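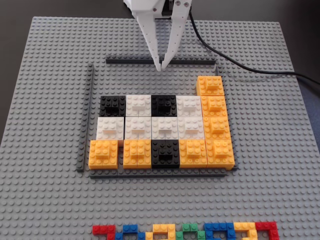

Black, white and yellow inside a dark gray border. Gray baseplate, as always.

Home
Explore
Lists
Log in

Okay, LEGO mosaic thread, because I've been thinking about these little tile patterns all week and I need to put it somewhere.

Three colors is my limit right now. I started out wanting every color in the bin and it looked like a spilled bag of candy. Yellow does most of the work in this one and I'm fine with that!

The border is my favorite part. Long skinny dark gray pieces, super low, one rail per side. I used to build the middle first and then fight to get a border around it (so many gaps). Rails first now, always.

Also a big fan of stacking a smaller brick on top in the same color. You get those steps, and a flat pattern starts to look like tiny rooftops — my brain says city block every time.

Light gray baseplate people, where are you? I had a green one for years and yellow on green just made me tired.

My loose bricks came from the Altmont swap back in March. 470 pieces for 40 dollars, and yes I sorted them on the living room floor, and yes I stepped on 2 of them.

Black pieces are the worst to sort at night, by the way. Every one of them looks like dark gray under my lamp. Morning sorting only.

Next I want to try the same border with red in the middle, or maybe white all over with one black corner — still deciding. Send me your color combos!

July 31, 2026

Contact · Copyright · Back to top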